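Notice to Staff of the Finishing Hall
A short story

The management of Quiambao wishes to record the first day of the Sania line, 16 April 2021.

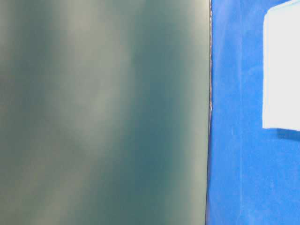

1. Duties
Widad Nasrallah, formerly of the folding tables, is appointed line attendant. She will watch the screen and press the green key when asked. In the morning she was asked 4 times. She has requested something further to do, and the request has been noted.

2. Output
The line is set for 3,000 pieces a shift. The tables managed more than 200 an hour, with talking.

3. Conduct
Staff are reminded that the line does not need to be told when a piece is crooked. Ms Nasrallah told it twice. On the second occasion it stopped – the engineers are looking into this – and she straightened the cloth by hand.

4. Seating
The two remaining chairs will be removed in August. Nisreen Karaki, supervisor, has asked that one be kept. She gave no grounds, and signed the form in both places.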